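Pevadari — Qui sommes-nous
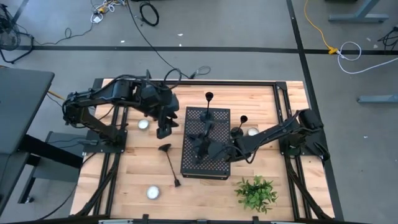 Éteignoirs noirs et petites bougies chauffe-plat sur une table en bois.

Pevadari est une petite maison qui choisit et vend des accessoires pour la bougie. Nous avons commencé avec 2 modèles d'éteignoirs, dans l'arrière-boutique de la papeterie Sundaram. Aujourd'hui notre catalogue contient presque 200 articles : éteignoirs, coupe-mèches, coupelles, plateaux et bougies de toutes les tailles.

Pourquoi l'éteignoir ? Quand on souffle une bougie, la cire liquide peut sauter sur la nappe et la fumée reste dans la pièce. Avec la petite cloche, on couvre la flamme et on attend un instant. C'est un geste ancien, que nous aimons beaucoup.

Notre gamme Pokon est noire, avec une tige fine. La gamme Flundenik, plus récente, est proposée en laiton et existe en deux longueurs. Les bougies chauffe-plat se vendent par sachet de 10.

Nous préparons les commandes nous-mêmes, et nous répondons à chaque message — parfois avec un jour de retard, nous vous prions de nous excuser. L'atelier est fermé au mois de juillet. Pour les restaurants et les paroisses, un tarif spécial est possible sur demande.

Page mise à jour le 29 août 2026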